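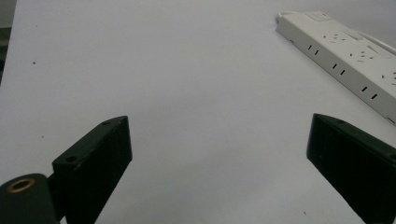
Brikthorpe Tenants Assoc. Minutes, 2025-10-12, started late, rec room. Harvey Tremblay in the chair. Old minutes read and passed, one fix (Fehr is the roofer, not the plumber). Main business was the shared kitchen on the ground floor, which has dragged on since January. Counter finish first. Most people want something pale, a gray-white with no shine to it, same sort of look as the smooth matte tabletop in the photo. Two people against, say pale shows coffee. Vote taken, pale wins. Harvey to ask for samples before anything gets ordered.

Kitchen budget. 3000 set aside last year, still there. Predarix quote came in under but doesn't include taking out the old sink. Treluria quote includes the sink, no date given for starting. Long talk. Agreed to go back to both and ask for the same list of work, in writing. No deposit to anyone until next meeting. Question from the floor if residents could do the tear-out themselves to save money. Chair said the insurance won't cover it, will double check.

Roof. Fehr was up there last week. Flashing by the north stairwell is lifting, rest is ok for the winter. Landlord has the report. Landlord has not answered. Second letter to go out, certified this time. Top floor tenants to send in dates of any leaks, with photos if they have them. Somebody said the hallway ceiling stain is bigger, somebody else said same as ever. Put it in the letter anyway.

Laundry. Dryer 2 eating money again. Out of order sign keeps getting taken down. Hours were till 10, request to go to midnight, voted down, too much noise for the units next door. Will look at it again if the door gets a proper closer.

Bikes. Anything in the bike room without a tag after 12 weeks gets moved to the basement cage. Tags are in the office, free. Notice to go up by both elevators. Strollers don't need a tag but please not in front of the meter closet, the meter guy couldn't get in agian.

Heat. Came on Thursday. East side fine, west side lukewarm on floors 4 and up. Super is bleeding the radiators, call the office if yours is still cold and leave the unit number, last year half the messages didnt have one.

Parking. Skipped, ran out of time. First item next meeting.

Other. Lost keys on a green lanyard are in the office. Stairwell light on 6 is out, reported. Request for a bench out front, no money for it now, maybe spring.

Next meeting same room, date to be posted. Adjourned.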